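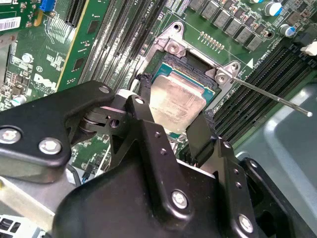 Replacing a Processor in a Tower Workstation

Applies to towers with a hinged load plate and lever socket. Allow one hour. Shut the machine down, unplug it, and hold the power button for five seconds. Wear a grounded wrist strap.

1. Lay the tower on its side and remove the side panel.
2. Unplug the fan lead and remove the heatsink. If it sticks, twist it a few degrees each way before lifting.
3. Wipe the old paste off the processor with a lint-free cloth and isopropyl alcohol.
4. Press the load lever down and outward to clear its hook, then swing it up. Raise the load plate.
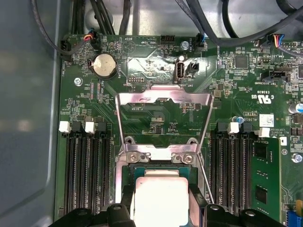

Do the memory modules have to come out first?

Leave them in. The lever and plate clear the slots on most boards. Remove a module only if it blocks your fingers.

5. Lift the old processor straight up by its edges and put it in a tray.
6. Inspect the contacts under a bright light. Do not touch them. A bent contact usually means a new board.

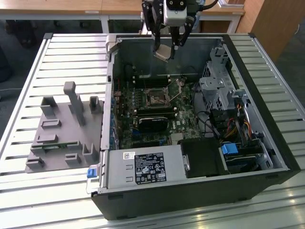

Dropped hardware is the most common cause of a failed restart. Keep screws and brackets in a lidded box away from the case, and carry small metal parts around the board — never across it. The risk is highest with the socket empty and its lever raised, as on this tower, where the graphics card is still seated below. Fit the plastic socket cover if the new processor is not at hand.

7. Match the notches and the corner triangle, then lower the new processor straight down. Apply no pressure.
8. Close the plate, bring the lever down, and hook it. Firm resistance is normal.
9. Apply paste and refit the heatsink, tightening its screws in a diagonal pattern. Reconnect the fan lead. 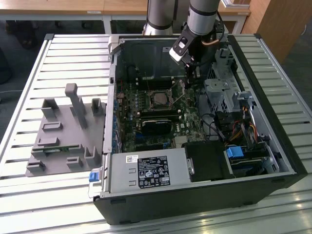 Page last changed: September, by Judit Somogyi

Before closing the case, check that no cable touches a fan. Refit the side panel, connect power, and enter setup. Confirm that the processor model and the full memory total are listed. If memory is missing, power down and reseat the processor.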